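Notes from the Breakfast Table
01/10/2023

Every fall I get it into my head that the kitchen needs sorting out, and every fall I start with the cupboards and run out of steam before I get to the table. So this time I flipped it. Table first, cupboards whenever. I gave myself one morning and a pot of coffee, and I'm pretty happy with how far I got!

If you've been reading since the Drandisa newsletter moved over to email, you know our breakfast table is where everything lands. Mail, keys, half a roll somebody meant to finish, the lid of something whose bottom half is in another room. We eat there, we pay bills there, and back in September I repotted two ferns there (not my best idea, the soil got into the toaster).

A bunch of you wrote in after the last issue to ask about baskets, so let me get to that. I'm a plastic mesh person. I know wicker is prettier, and I had a lovely wicker one from the Orakzai market that I carried home on the bus like a baby. But crumbs get down into the weave and they live there forever. With mesh you turn it over above the sink, give it a smack, rinse it and you're done. Mine cost me 300 at Horari, in the aisle with the dish racks, and the fancy one next to it was 504, which seemed like a lot for a slightly thicker rim.

My rule is that the basket goes on the table when I start and everything small goes straight in, no deciding. Rolls, foil, odd bits of metal from the baking drawer, all of it. Then I carry it to the counter and sort it there, where the bread box and the drawers are. It takes me 5 minutes, maybe less if I stay off my phone. The sorting is the part I used to do at the table, one thing at a time, walking back and forth, and that's where the morning went.

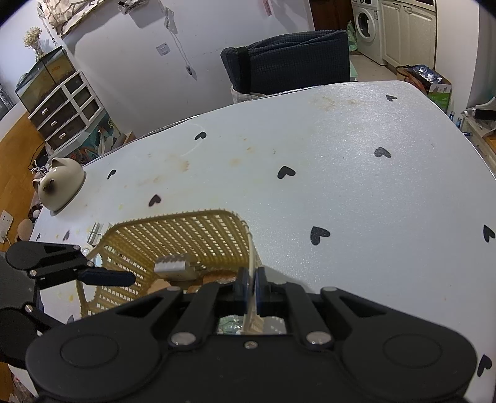
The basket on the heart-print tabletop, with a little round bake and a ridged metal piece inside.

The cat jar stays put, by the way. It lives by the edge of the table and I just wipe around it. For the stains I go over the top with a damp cloth and a little Pristik, wait while I drink half a cup of coffee, and wipe again. Please don't scrub hard on anything with a glittery print, go gently and do it twice. Crumbs first, always, or you're just making paste.

Next issue I'm doing the baking drawer, which is a bigger job than I'd like to admit. If you have a good way to store cookie cutters, write and tell me before I buy another box!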